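Praltari for Android -- Frequently Asked Questions

Maintained by Hanna Rutkowska. The answers are valid for the version from May and newer.

What is Praltari?

Praltari is a download manager for Android phones and tablets. It takes the links you give it, puts them in a queue and downloads them one after another, or several at once if you prefer. When the connection breaks, the download continues from the place where it stopped, provided that the server allows it.

Is it free?

Yes. There are no advertisements and there is no paid version. Please install it only from our own page. We have seen changed copies of Praltari on other sites with names like "pro" or "unlocked". There is nothing to unlock, and we cannot say what was added to these copies.

Can I use it for torrents?

No. Praltari works with normal web links (http and https) and with ftp. Torrent links are ignored when you paste them. We are asked for this often, and for the moment we do not plan it.

How do I add many links at once?

Copy the whole list, open the queue and hold the plus button for a second. Every line becomes one download. The limit is 400 lines in one paste. If your list is longer, paste it in parts.

Why do photos from the same gallery have so different sizes? 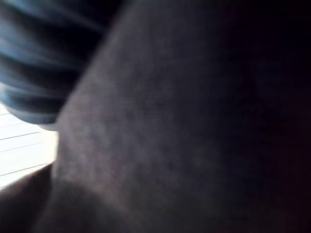 The size which Praltari shows is the size reported by the server, and we don't change the pictures in any way. With JPEG files it depends very much on how much fine detail there is. A soft, blurred photo where one large dark shape takes up most of the space normally needs fewer bytes than a sharp photo of a street or a tree with the same width and height. So a small number beside the file name does not mean that the download was cut. If you have doubts, press the file name for a moment and choose "Compare with server".

My download always stops at the same point. What can I do?

First look at the free space. Android keeps some space for itself, and a download of 782 MB can fail even if the settings tell you that 800 MB are free. If there is enough space, open the details of the download and read the line "Resume". When it says "not supported", the server sends the file only from the beginning, and you will need a stable connection until the end. Try with one connection in place of four. Some servers close the door when they see many connections from the same phone.

Downloads stop when I turn off the screen.

It is the battery saving of the phone. Go to Settings, Apps, Praltari, Battery and choose "Unrestricted". The name is a little different on each phone. On some models you must also lock the app in the list of recent apps. Catriona Menzies collected the steps for the most common phones on our help page, and she is glad to receive corrections. 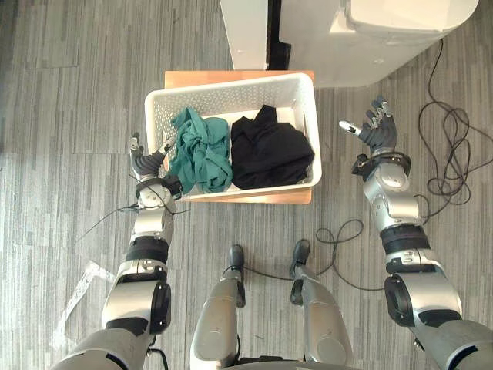
After you change the battery setting, restart the app one time. The old setting stays active until then, and we have received many messages from people who had done everything correctly except this.

Can I download only at night?

Yes. Open Schedule and set a start and an end, for example 01:30 and 06:00. Downloads which are not ready at the end time are paused and continue on the next night. The schedule uses the clock of the phone, so please be careful when you travel.

Where are my files?

In the folder Download/Praltari, if you did not choose another one. You can make rules by file type, so that music goes to one folder and documents to another. The rules are read from top to bottom and the first one that fits is used. To save on a memory card, you have to select the card once by hand and give permission. The app cannot do this step for you.

What do you know about me?

Very little. There is no account. The list of downloads stays on the phone. If the app crashes, it asks you whether it may send a report, and you can read the report before -- it is a text of maybe one page. Links are removed from it.

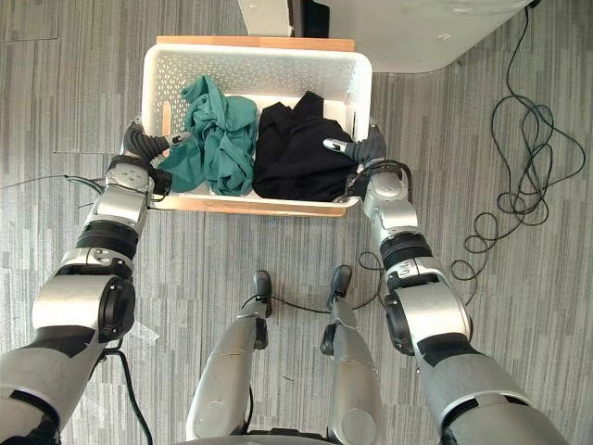

Reports are deleted after 70 days. Unathi Nkosi looks after the server for them and answers questions on this matter.

In which languages is it available?

English, Polish, French and German. The French translation was made by Rosine Sabatier. The file for translators has nearly 2,000 words, and most of them are in the settings. If you would like to add your language, write to us before you start, so that two people don't do the same work.

How do I move the queue to a new phone?

Menu, Queue, Export. You get a small file which you can send to the new phone and open there. Finished parts of downloads are not included, only the links and the rules.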